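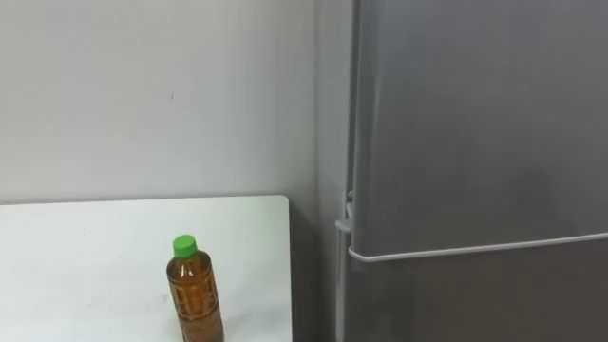 Yanling Deng

Chapter 4
Stocking Work After Automation

A bottle of tea on a table beside a refrigerator is a small unit of work. Someone has to open the door, lift the bottle, place it on a shelf and close the door again. In a job description these steps usually share one line, "restock drinks," and the time they take is seldom recorded.

This chapter follows the kitchen staff at Darnoslow, an office site where restocking was handed to a mobile robot in September. Before the change, one attendant spent about 90 minutes of each shift on it. Afterward the same attendant spent 30 minutes on exceptions: dropped bottles, doors left ajar, items the robot did not recognize. The remaining time was assigned to other duties - most of them unplanned.

Section 4.1 defines task, job and exception. Section 4.2 compares the attendants' logs with the robot's own records, using the coding method of Postma and Vidmar. Section 4.3 deals with pay grades and training. Readers who have not worked through the task inventory in Chapter 3 should do so first, as its categories are used here without further definition.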